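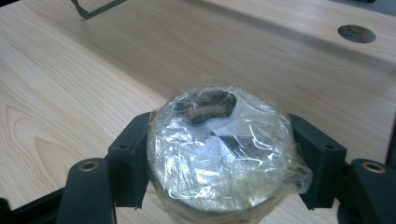 Tu ne vendras jamais la maison de Hedetton, m'a dit ma sœur au téléphone, tu vas encore tomber amoureuse d'un volet. Elle me connaît ! J'étais venue pour deux jours, signer les papiers, rendre les clés, et puis voilà que la marée s'est mise à monter dans l'escalier. Une seule marche le premier soir. J'ai dormi comme un bébé.

Le lendemain, huit marches. L'agence Kordestani m'a expliqué (très poliment, je dois dire) que la mer rendait visite aux maisons qu'on voulait quitter, surtout en janvier, et qu'il suffisait de lui parler.
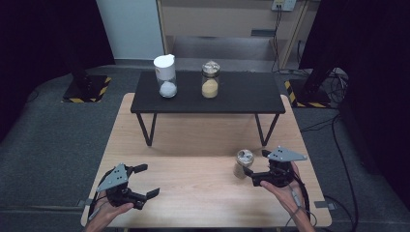
Alors je lui ai parlé, assise sur le palier, en chaussettes. Je lui ai raconté l'appartement de Zukbridge, le loyer à 890, la fenêtre qui donne sur un mur — elle a eu l'air de trouver ça triste, elle a reculé d'une marche. J'ai continué jusqu'à minuit, les étés, les disputes, le chien enterré sous le figuier.

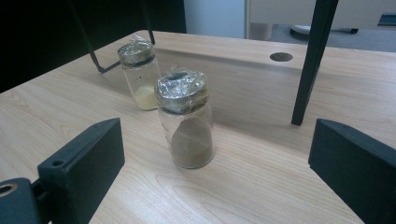
Petits bocaux en verre, l'un coiffé d'aluminium.

Au matin, l'escalier était sec et il y avait un crabe dans ma valise. J'ai rappelé ma sœur. Elle a soupiré un bon coup, puis elle a demandé quelle chambre je lui gardais.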